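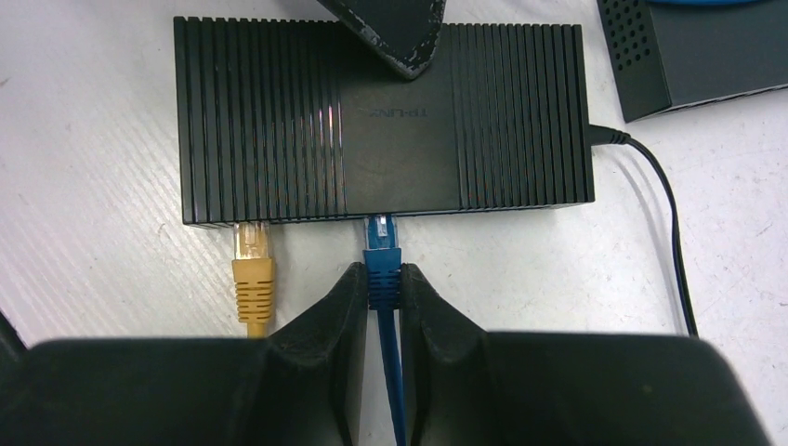
# How does a robot hold a small thing?

Take a pencil from your table. Did you have to think about it? Probably not. Your fingers knew how far to open, where to go and how hard to press. A robot doesn't know any of this at the start. People have to choose its fingers, and then they must test them many times.

My name is Vlasta Bednárik and I work in a robot workshop in Drestthorpe. My work is to compare grippers. A gripper is the part at the end of a robot's arm which takes hold of things. You can call it the hand of the robot, although most grippers don't look like hands at all.

## Why we use network cables

Maybe you have at home a box which brings the internet to your computer. Often there is a cable in it with a small plastic plug at the end. We use plugs like this for our tests. They go into a box called a network switch, which lets many computers talk to each other.

The plug is a hard thing to hold, even for people. It is small and smooth. On one side it has a little plastic tongue, called a latch. When you push the plug in, the latch goes *click* and keeps it in its place. To take the plug out, you must press the latch and pull at the same time. If you only pull, the plug stays in, and if you pull very hard, something can break.

Also, the cable behind the plug bends. When a robot moves a wooden block, the block keeps its shape. A cable pushes back a little, or it turns to the side, and the plug turns with it.

## Three grippers

In our workshop we compared 3 kinds of fingers. We gave them names, so that it is easier to talk about them.

**Pinto** has two thick black fingers which become narrow at the tips. They close from the left and from the right, like when you pinch something with your thumb and your first finger. The narrow tips are good when there is not much room.

**Jotine** has soft fingers, which bend around the thing they hold. They are very good with fruit and with toys. With a plug they have a problem: they are so wide that they touch the neighbour cable too.

**Trokimico** has three fingers. It holds round things best, for example a bottle or a ball. For a flat plug the third finger has nothing to do, and sometimes it stands in the way.

## The eye on the wrist

A gripper alone is blind. So we put a small camera near it, at the wrist of the robot. Try to imagine you had an eye on your own wrist! You would see your fingers very big, and the thing you want to take would be between them.

This camera is useful because it moves together with the gripper. When the robot comes closer to the plug, the plug looks bigger. But there is also a difficulty. The fingers hide a part of the view, and thick fingers hide more. For this reason we compare the fingers and the camera together.

## How we make the test fair

If you want to know who runs fastest, all the children must start from the same line. With grippers it is the same. Every gripper gets the same switch, the same cables and the same light in the room. Every gripper must try 100 times. After each try we write down if it held the plug well, if it slipped, or if it touched something it should not touch.

In the first round Pinto let the plug slip 18 times. Jotine slipped less often, but it touched the other cables again and again. So which one is better? It depends on the job. For a switch with many cables close together, we would choose Pinto. For picking strawberries, please take Jotine.

## Try it at home

You need a pencil, a piece of string, a pair of kitchen tongs and a pair of thick gloves.

1. Put the string on the table and pick it up with your fingers.
2. Now do it with the tongs.
3. Now put on the gloves and do it once more.
4. Do the same with the pencil.

Make a small table on paper and write how many tries you needed each time. Then close one eye and begin again from step 1. Please don't use real cables which are plugged in, ask an adult for old string instead.

## New words

- **Gripper:** the part of a robot which holds things
- **Latch:** the little tongue which keeps a plug in its place
- **Network switch:** a box which connects computers with cables
- **Wrist camera:** a camera which sits close to the gripper and moves with it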